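Simulation rollout at Bramier, six months in: effect on the setup crew

Skikel operations board > Automation > Staffing and training

wragg_k
Posted Nov 24, 2022

Summary for the other sites, as requested. Since July the setup crew at Bramier writes and checks pick routines in simulation before anything goes to the household goods cell. The routine library stands at 759. Of those, 119 are still flagged for manual review.

Changes to the work, in order of how much argument they caused:

1. Approach checks moved from the floor to a desk. The operator steps through the approach, stops with the fingers open on either side of the part and checks clearance before allowing a close command. The plain white block is the standard part for this. 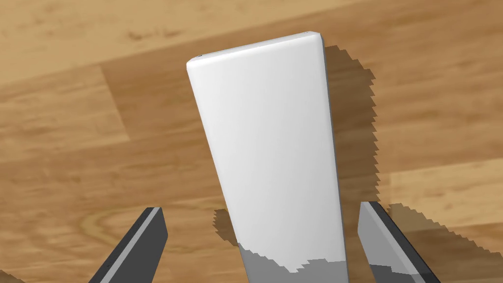
2. Two setup positions were regraded as simulation technician. Same shift, same pay band, different supervisor.

3. Fault reports are now filed against the routine and carry the name of whoever signed it off.

Keith Wragg

tinbach
Item 2 needs a correction. Same band, yes, but the floor allowance went away when the desk started. Uyên Từ and I both lost it. Please put that in the summary if other sites are going to plan from it.

dong.phuc
Disagree with the order. Item 3 is the big one. On the floor a bad grip was a cell fault and the shift dealt with it. Now it has my name on it, including when the friction values came from Mellinik and I had no way to check them.

wragg_k
@tinbach Correct, I left out the allowance. It is with HR.
@dong.phuc The name is there so the right person gets the question. It is not used in reviews.

dong.phuc
Then write that down somewhere. The procedure doesn't say it.

uyen_tu
I'm less negative than Tín. My shoulder is better and I can hear people talk. What I miss is the handover. We used to stand at the cell and pass things on, and now I get a ticket.

On the technical side, the block only teaches clearance on a flat-sided part. The room scenes are where the time goes. With both arms up near the table you have scissors, discs and a plant with long leaves within a short distance of each other, and a path that suits one of them is often wrong for its neighbor.
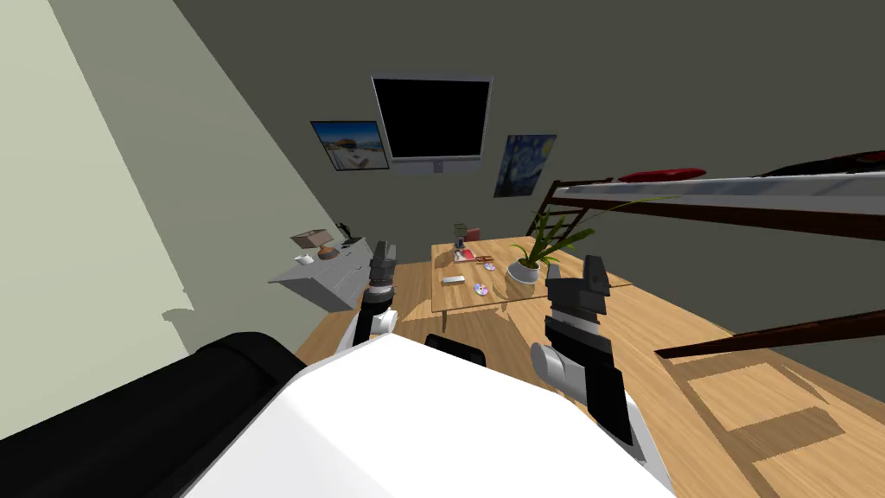 I budget double for any routine in a room scene, and the planning sheet still gives them the same hours as single-part work. That is most of the manual review backlog, in my opinion.

thinh_d
We run the same setup at Phùng and the backlog has a different cause here. Nobody was trained on collision settings. People widen the margin until the warning clears, then the routine fails review. Two days of training fixed most of it.

uyen_tu
@thinh_d We had the training. It doesn't add hours to the sheet.

thinh_d
Fair. Did you get the second day? Ours was where leaves and other flexible parts were covered.

tinbach
No second day at Bramier. It was cut for inventory.

wragg_k
I'll ask about the second day. Send me your room scene hours for the last month, per routine, and I will take them to planning along with the allowance.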